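Clearing and resetting a small round table without chipping your plates

I eat outside by the railing pretty much all of July, which means I set and clear that little round table more often than I make the bed. I used to grab everything in one big stack and hope. Two chipped rims later, I do it like this.

Start with the food scraps. Scrape everything onto one plate and take that one inside first, by itself. A fork hiding between two plates is what got my first rim, and I still have the plate to prove it (it holds my keys now).

Next, shove the tall stuff to the far edge. Water bottle, plants, candles if you have them. My table is only 60 cm across at home, so I need every bit of the middle free for my hands.

Now the plates. Pick them up one at a time and tip each one onto its edge before you lift. You get a much better hold on a rim than on a flat plate you're trying to pry up with your fingernails! Mine are a mix of blue and pink, and I go by color so the same sizes end up together. 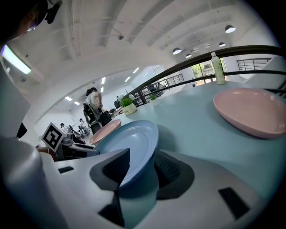 Marina Fragkou wrote to me that she does the flat ones last, and that she lays a folded dish towel on the tray so nothing slides on the stairs. She also thinks I should quit carrying more than four at once, and fine, she has a point.

I've borrowed the towel trick. It works best with a thin one - a fluffy bath towel makes the whole pile wobble.

Once the top is bare, wipe from the middle out to the rim, then go around the rim once more with a dry cloth. Crumbs love that edge. Plants go back first, then the bottle, then clean plates if you're setting up again for dinner.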